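Simulated Green Room Opens to the Public as Prisis Gathers 2,000 Teaching Runs

October 22, 2022

The small robotics group at Prisis has started the biggest round of example gathering it has ever tried, and all of it happens in a room that exists only in software. The project is called Jaltano, and the goal is to collect 2,000 short demonstrations of everyday tabletop jobs - pick this up, set that down, move it over a bit - so that a learning system can study how people do them and try the same thing on its own.

Anyone with a decent computer can take part. You sign in, the room loads, and you steer a simulated arm through one small task. Every run is saved along with what the virtual cameras saw, and then the room is set up again for the next person. It's wonderfully simple to get going, and the first 11 testers were hooked fast.

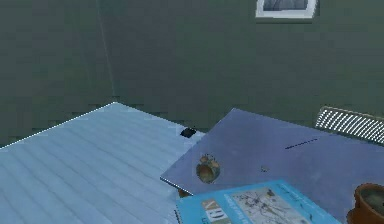
Hjalti Bjarnason

The room itself is plain on purpose. There are green walls, a window, a table with a blue-gray top and a few things you might find in anybody's house, like a terracotta flower pot and a blue book or magazine with big lettering on the cover. The software that draws it all is Grerkgate, which the group has been building on since May. It runs well on ordinary hardware, so people can record from home in the evening if they feel like it.

Amirhossein Amini leads the gathering side of the work, and his excitement is catching. "I love watching the runs come in," he said. "Two people get the same instruction and they go at it in completely different ways. One comes straight down from the top, the other sneaks in from the side. We want both of those in the set!"

That variety matters a great deal to the learning system, which goes by the name Moen. An earlier version learned from 37 runs, all recorded by the same person, and it picked up his habits along with his skills. He liked to pause just before closing the gripper, so Moen paused too, every single time. With many more hands at the controls, the group hopes the next version will be a lot less fussy.

Camera views are part of the plan as well. Each task is recorded from more than one viewpoint, and some of those views take in plenty of floor and wall along with the table. Amini wants Moen to cope with that. A learner that has only ever been shown neat, centered pictures can get lost when an object sits half out of view, he said, and real homes are full of half-hidden objects.

Failed runs are kept, too. If you drop something or knock it away, you mark the run as a miss and carry on. The misses are stored in their own folder, and Moen will use them later to learn the difference between a good grasp and a bad one. (I dropped my first object and felt a lot better after hearing that.)

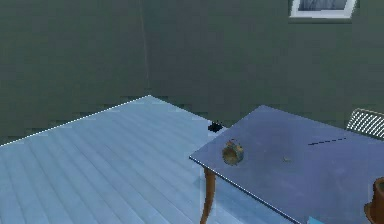 How to Join In

Sign-ups are open now on the Jaltano page. New people do 3 practice runs first, which aren't saved, and then go straight into the real tasks. A mouse and keyboard will do fine, though a game controller makes the arm easier to steer smoothly. You can stop after one run or keep going all night.

Finished runs are checked by a person at Prisis before they go into the set, and you'll get a short note back if one needs to be recorded again. The group plans to share the full collection, misses included, once the last run has been checked.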